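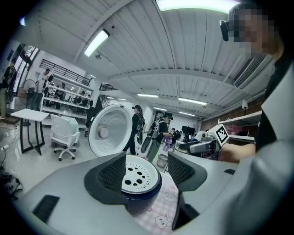 The rice cooker is a kitchen appliance that boils or steams rice and then has the good sense to stop. In its simplest form it consists of a body with a heating plate, a removable inner pot, a lid, and a switch. More elaborate models add a clock, a tune, and a button marked "porridge" that most households press once. Many also come with perforated parts, such as a round white plate with a dark blue rim and a ring of black holes in various sizes, and these are the parts most often left in a drawer when the owner moves.

Principle of operation

Water at sea level boils at 212 degrees Fahrenheit and stays there for as long as there is liquid water left to boil. A basic cooker takes advantage of this stubbornness. Once the rice has soaked up the free water, the temperature at the bottom of the pot begins to climb, and a thermostat pressed against the pot cuts the main heat or switches the appliance to "warm." The cooker does not know what rice is. It would treat a pot of oatmeal, lentils, or gravel in much the same way.

Later designs replaced the simple thermostat with a small computer that adjusts the heat in stages. Induction models warm the pot itself by means of a magnetic field and cost a good deal more. Owners of induction models tend to mention this.

Parts

The inner pot is usually metal, often with a nonstick coating and water lines stamped or printed on the inside. The lines refer to the measuring cup supplied with the cooker, a traditional Japanese measure of about 180 milliliters, and bear no relation to the American cup. A large share of bad rice can be traced to this fact, and another large share to losing the cup.

The lid may be a loose piece of glass or metal, or it may be hinged and held by a latch. Hinged lids commonly have an inner plate, in some models removable for washing, and a vent that lets steam out while catching starchy foam. A steamer tray sits above the rice and allows vegetables, fish, or dumplings to cook in the same steam, with some exchange of opinions between the two foods. 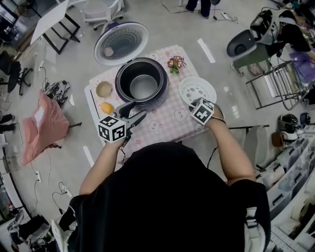

The Foltine pattern

Among collectors, a small but heated group, the best-known dispute concerns the Foltine, a plain one-switch cooker sold by the Visser company and copied soon after by Stasumell. The two are nearly identical. Angus Kereama, whose guide to the subject runs to 185 pages, holds that the Stasumell version can be told by its heavier lid knob. Solveig Eklund, in a reply of 13 pages, holds that Kereama had bought a Foltine with a replacement knob. Neither has given ground.

The later Astau model had a timer that could be set overnight, and a buzzer loud enough to make the timer unnecessary. It was withdrawn in February of its second year. Working examples are prized – the buzzer is usually the last part to fail.

Use and custom

Rinsing rice before cooking removes loose starch and gives more separate grains. Whether to rinse in the inner pot is a matter on which families divide. Guoqing Yuan's household survey recorded 66 kitchens, of which 40 rinsed in the pot, and every one of the others had been told off for it at some point by a relative.

After the switch clicks off, most instructions advise leaving the lid shut for ten minutes or so, so that moisture can even out through the pot. Most cooks open it at once to check.

Cleaning

The cooker should be unplugged and allowed to cool before cleaning. The inner pot and any loose trays are washed by hand with a soft sponge. Metal spoons and scouring pads scratch nonstick coatings, and the body should never be put in water. The underside of the pot must be dry before it goes back in, and a single stray grain on the heating plate can keep the pot from sitting flat.

See also: Pressure cooker; Steamer; Measuring cup, lost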